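Loft conversion walk-round: my checklist, with comments

Janaka Sarkar, Jakubowski Lofts

I do one of these on every loft before the plasterboard goes up, and I leave a copy with the owners so they can see what I've been grumbling at. Job 513, Ollora Terrace, July visit, started at 8.15 while it was still bearable up there. OK means OK, LOOK AGAIN means I'm coming back, and STOP means tools down until it's sorted (none of those this time, hurray).

1. Getting up there
Temporary stair fixed top and bottom: OK
Edge protection round the stair opening: LOOK AGAIN
Comment: The guard rail was lovely and solid on two sides, but the third had been taken off to get the boards up and then only half put back. One clip was doing all the work! I've asked the lads to refit it before anybody carries anything else past that hole. Toe boards are fine.

2. Floor joists
New joists clear of the old ceiling: OK
Hangers fully nailed: LOOK AGAIN
Noggins in: OK
Comment: I found 3 hangers on the party wall side with nails missing. It's always the ones you have to lie on your stomach to reach. I've ringed them in orange crayon, so please don't let anyone board over orange crayon.

3. Steels
Padstones bedded properly: OK
Bolts tight: OK
Fire protection: not started, fine at this stage
Comment: Very happy with these. The ridge beam is sitting beautifully and the splice plates line up, which after the week we had with the crane booking cheered me up no end. The engineer still wants to see the rear bearing before it's boxed in.

4. Roof and dormer
Breather membrane lapped the right way: OK
Lead on the dormer cheeks: LOOK AGAIN
Rooflight flashing kits: OK
Comment: I could see daylight at the bottom corner of the left cheek, only a sliver, but a sliver is plenty when it's chucking it down sideways. The roofer is back to dress it in. Both Brundia rooflights open, close and lock, and the trickle vents aren't painted shut (yet).

5. Insulation
Between rafters, tight with no gaps: OK
Air gap kept above: OK
Eaves: LOOK AGAIN
Comment: The Plarkon boards have been cut really neatly, credit where it's due. The eaves are another matter. Somebody has stuffed offcuts in there like socks in a drawer and it's blocking the airflow. Pull them out, cut proper pieces, foil tape on the joints.

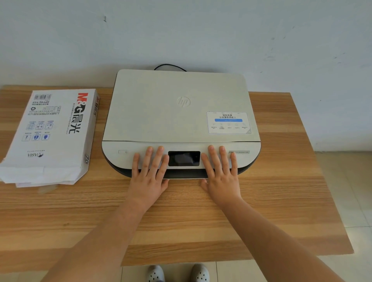

White HP all-in-one on a wooden table, ream of paper to the left.

6. Fire safety
Mains-linked alarms on each landing: wired, not yet tested
Fire doors: delivered, still wrapped
Half-hour protection to the stairway: LOOK AGAIN
Comment: The old cupboard under the first flight opens straight onto the escape route and still has its original thin panelled door. The owners are fond of it, and I do understand, it's a sweet little door, but it will need lining from the inside or swapping. I've put both prices in the folder. Doors want hanging last, once the carpet thickness is known, or we'll be planing them twice.

7. Electrics and plumbing, first fix
Cables clipped and in safe zones: OK
Shower waste fall: LOOK AGAIN
Pipes pressure tested: OK
Comment: My level said the waste runs the wrong way for the last stretch before the stack. Easy fix now, horrible fix once it's tiled. Electrician wants a decision on the bedside sockets too, so owners, please have a think!

8. Site and neighbours
Skip permit displayed: OK
Dust sheets on the first-floor landing: OK
Scaffold tag in date: OK
Comment: Number 14 asked whether the radio could come down a notch before nine. Done. Also, the scaffold ladder is to be taken away and locked every evening, even if you're the first one back in the morning.

Before the boarding goes up I want to have seen for myself: the guard rail, the orange-crayon hangers, the lead, the eaves, the shower waste. Give me a ring when all five are ready and I'll come over, usually the same afternoon. Building control come after me, so leave the hatch open and the lights rigged for them.

Checked by: J. Sarkar
Left site: 10.40
Copy to: owners, site folder, office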